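Library > Textbooks > Machines and Everyday Work > Chapter 2
Category: Open Course Texts / Technology and Society
Print this page | E-mail this chapter

Chapter 2
Can It Do the Chores Yet?

Obinna Usman

Short answer, no. Longer answer, some of them, some of the time, in a room somebody has got ready first. The rest of this chapter is the longer answer.

Start with a list. Before reading on, write down every job done in your home between getting up and leaving the house. Not the big ones. Filling the kettle. Finding the other shoe. Moving the post off the table so there's room for a bowl. Most people stop at a dozen and think they've finished. My own list, kept on a Friday when I was meant to be doing something else, went over the page and I hadn't got to lunch. Keep yours, we need it in the exercises.

Now cross out everything a machine already does. The washing machine washes. It doesn't pick the shirt up off the floor, turn the sleeve the right way out, check the pocket for a tissue. The dishwasher is the same. Somebody scrapes, somebody loads, somebody unloads, and the argument about who is a human argument. What machines took over in the last century was the middle of each chore. The ends were left to us. Both ends are handling, and handling is what this chapter is about.

2.1 Where the machines are good

Shops and factories first, because there the case for machines is strongest. The Oretti biscuit works at Faltby (you met it in Chapter 1, the one with the old loading bay) has had machines putting packets into cartons for years. They are fast and they don't get bored. I stood and watched for most of a morning. Packet comes down the belt, same way up, same gap, same light overhead. Arm down, packet up, packet in. 885 packets in the run I was shown, and 2 stoppages.

Impressive? Yes. But look at what was done for the machine before it started. Packets turned to face one way. Belt fenced in. Nothing on it except packets. When a wrapper came through badly sealed the arm stopped and a woman in a hairnet leaned over, took it off with two fingers and went back to what she was doing. Took her a second. She didn't look up from her conversation.

That is the whole problem in small, and I'd ask you to hold on to it. The arm has one job in a tidy place. She has a place that goes untidy and whatever job turns up.

2.2 Where they struggle

Same firm, other end of the building. Returns. Boxes come back from the shops part full, mixed, some crushed, some opened. Three kinds of biscuit and a stray bottle of something. Clestasis, who make sorting equipment, put a trial arm in there in January. I was told it would sort 20 boxes while I had my tea. It sorted some of them. It was beaten by a packet lying flat against the side of a box, no edge to get hold of. It was beaten again by two packets stuck together. The staff were kind about it, kinder than I'd of been.

None of this means the engineers are fools. Picking things up is hard, and we don't notice because we learned it before we could talk. Think what your hand does with an egg, then a tin, then a wet sponge. You never decide how hard to squeeze. A machine has to be told or has to learn, and either way someone has to supply the lesson.

2.3 The trouble with packets

Soft wrapping is worse than it sounds. A brick is a brick from any side. A wrapped thing changes shape when you touch it, slides inside its own skin, shines where the light catches it, and crumbles if you're rough. So where you hold it matters, and so does what you hold it with. Students always say "just grip it harder" and I always send them off with a cracker to try. The better approach is a steady hold on both sides with something that won't slip, like the ridged blue pads on either side of the clear-wrapped soda crackers here, which leave the orange crimped end free. Then there is the matter of company. More packets lie about behind it, with a crumpled yellow bag, all on a cherry-print oilcloth, and a machine must tell packet from bag from pattern before it reaches for anything. Your gran does it while talking about somebody's wedding.

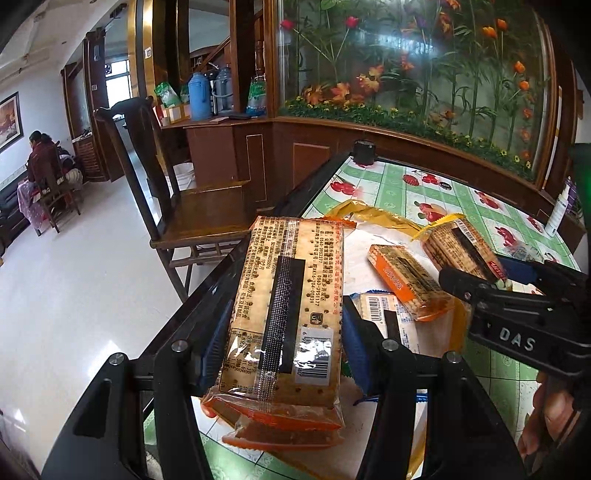 Notice what hasn't been mentioned. Strength. Speed. Neither is the sticking point at a table. Nwosu, the care home we visit in Chapter 5, asked its staff which job they would hand over first and the lifting came top, no surprise. Clearing up after tea came second. The lifting has had hoists for years. The tea things are still done by hand.

Before you go on

Get your list out again. Put an L by each job that needs looking, an H by each that needs handling, and both where it's both. Then pick 2 jobs and write out every step, as if for someone who has never seen a cupboard. Most people run out of patience at the lid of the jam. Bring it to the session even if its a mess.

Section 2.4 takes one chore, laying a table, and goes through it slowly.

Print this page | E-mail this chapter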